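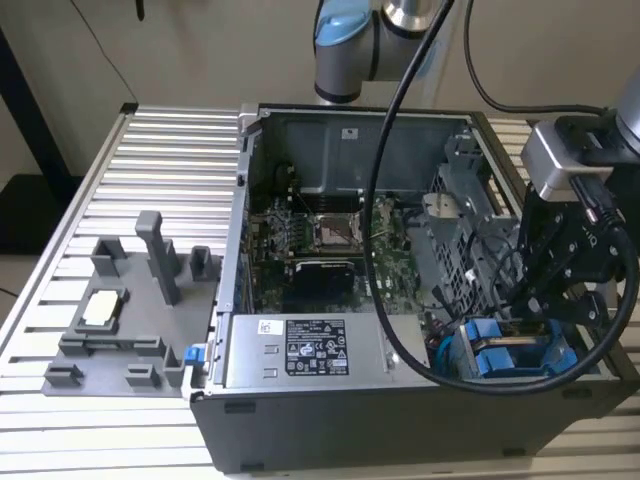
The fault took me four evenings to find, and I enjoyed every one of them! It started on Thursday, when the arm stopped dead on its way down to the socket and the controller threw a force fault, and then did it again, and then (after a restart and a cup of tea) ran perfectly for an hour as if I'd imagined the whole thing. If you've not been following along, I'm teaching a robot to put a processor into an old desktop, with the tower on its side and the cover off, and the grey printed plate next to it holding the bits the arm has to pick up and put down. The job itself is simple enough to explain to my mum. Pick from the plate, carry across, line up, lower, let go. The lowering is the part that went wrong.

Home Projects Workshop log Parts list About Contact

A bit about the numbers first. I have the force limit on the downward move set to 80, in the controller's own units, which don't map neatly onto anything you'd find on a kitchen scale. A clean placement peaks well under that. The faults were all logged at 100 or over, so something was pushing back on the gripper, and pushing hard. My first thought was that the socket lever had crept back and the fingers were coming down on it. I checked, I filmed it on my phone, I ran it at a tenth of the speed with my nose practically in the case (arm in reduced mode, hand on the stop button, before anyone writes in). Nothing touching. Not a whisker.

So then I blamed the plate. I'd reprinted it at the weekend and one of the posts had come out a touch fat, so I spent all of Friday evening sanding it and feeling very clever. Faulted on the third run.

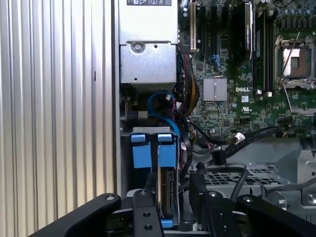 Dalia Mägi
Robot tinkerer and keeper of the Gistholm workshop log

What finally got me somewhere was writing down the wrist angle every time it stopped. I should have done that on day one! I had 500 runs in the log by then and the faults looked completely random by time, by speed, by which slot on the plate the part came from. But put them next to the wrist angle and there they were, all bunched up just past 135 degrees. Below that, not one.

The gripper cable was the culprit. It comes down in a big lazy loop and back up to the gripper, and past that angle the loop gets short, goes tight, and gives the wrist a good firm tug. The force sensor can't tell a tug from a shove. As far as it knew we'd hit something, and it did exactly what I'd asked it to do, which was stop.

Why only sometimes, though? This is my favourite bit. Tilta, the little script I use for planning the moves, is allowed to choose between two ways of turning the wrist to reach the same pose, and it picks whichever is nearer to where the arm already is. So the bad route only came up when the previous move had ended on the wrong side. The restart on Thursday had parked the arm on the good side and there it stayed for an hour. I laughed out loud when I saw it.

Now the slightly less jolly part. While I was hunting, I put the limit up for an evening to see if the fault would go away. It did go away. It also meant that for a whole evening the arm would have leaned on a bare socket, or my thumb, a good deal harder than it should before giving up, and I forgot to put it back until the next morning. No harm done – but I've now made the limit something I have to type in fresh each session, and it won't take anything over 80 without the key switch turned to service. Please don't do what I did. A stop you can't explain is still a stop, and the sensor was telling me something true about that cable.

The fix took ten minutes. Longer loop, a second clip further up the arm, and a line in Tilta telling it to keep the wrist out of the tight range altogether. I've moved the thin cable as well while I was up there, although that one never gave me any trouble.

Thank you to the person on the Umali forum who asked, very patiently and twice, whether I'd looked at the cable. I had looked. I'd looked with the arm parked, when it hangs lovely and slack.

Next up is closing the retention lever with the same gripper, which so far goes well until the last little push. I've got some softer finger pads coming from Tultia, and I'll post how I get on with them once they're fitted.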